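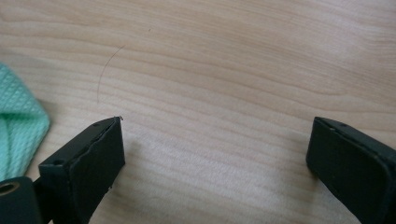

Folded mint-green cloth at the left of the frame, with a single hair on the wood.

Table surfaces and the folding of soft goods

The care sheet for the pale wood-grain tables has been rewritten by Ruba Twal and replaces the version circulated in November. It applies to every table used for caps, cloths and other textile items. The main change is that the surface is now checked between items as well as at the start of a session. Hair and crumbs are hard to pick out against the grain, particularly fine dark hair, which is thin enough to pass for one of the darker streaks in the wood. Look along the surface from a low angle, then wipe with a dry cloth in the direction of the grain.

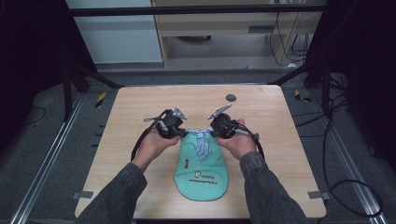

Page last changed: November, 16:20

Caps are laid crown-up with the brim towards the person working. Take hold of the crown on opposite sides and keep the front panel flat, so that any embroidery does not crease. Striped cloths are folded separately, stripes parallel to the long edge, and go in the Doucet tray. Mint-green items go in the Dollance tray whatever their type. Walid Awwad has relabelled both.

The stock list at Rorkuleo now stands at 3,106 textile items, of which 1,135 have been checked and folded to the new sheet. Jihad Karaki is working through the remainder in batches of 200. Each batch is signed off before the next is opened.
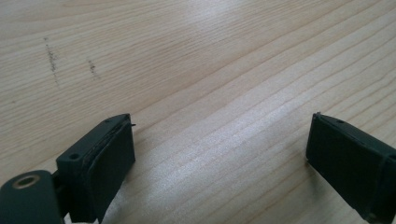

Grey smudges should be treated as pencil until shown otherwise. Try a soft white eraser first, with light strokes along the grain, and brush the residue off the table. If the mark stays, use a barely damp cloth and dry the area at once. Abrasive pads are not to be used on any table finish.

Marks that survive both steps go in the Skistach log with the table number and the nearest corner. Replacement cloths are ordered in packs of 400; requests to Rami Karam before noon.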